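Edcombe Valve & Fittings, distributor meeting, Medina branch
Minutes, 2023-04-23

The chair thanked everyone for making the drive and for bringing such good pie. The January minutes were approved as read.

The Meltarness purchase came first and took up most of the morning. Edcombe now holds 70 percent of the company, and all 54 Meltarness employees are staying on, which pleased the whole room.

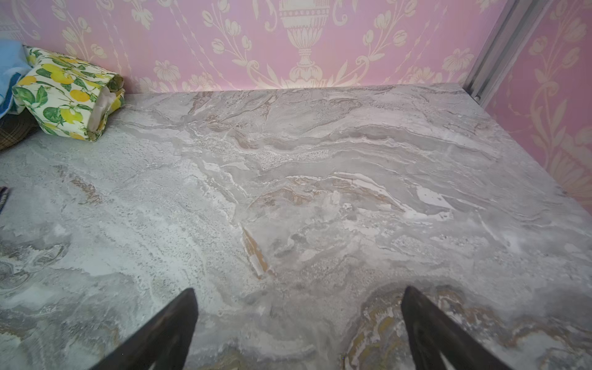
Talk then turned to the Vavavard line of check valves. Medina asked for 100 of the 2-inch size before the summer rush, and the warehouse agreed to ship them.

Price sheets were held over to the next meeting.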